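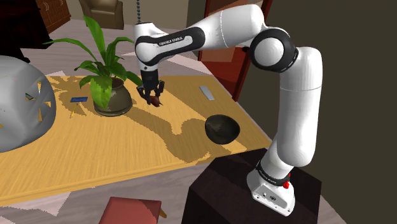

I get a lot of mail about table finishes, so I'm putting my answers in one spot. I run a little refinishing shop in Terham and I've been at it since November of 2017. Most of what comes in is dining tables, and most people want them lighter than they are! If you like that yellow-orange grain on the tabletop at the start of the page, ask me for a warm oil and skip the gray stains.

## Can I oil over old varnish?

Nope, sorry. The oil has to reach bare wood, so the varnish comes off first. I sand mine (slowly, with a podcast on).

## How long before I can eat on it?

Give it 2 days for plates and a couple of weeks before you park anything heavy there.

## What do you charge?

A small side table is $261 and a regular dining table is $409. Leaves are extra, and so is pickup from Miltach.

## Do you fix wobbly legs too?

I don't, but Asger Holst over in Grimshaw does, and he's great with chairs. Call him before you bring the table to me, please!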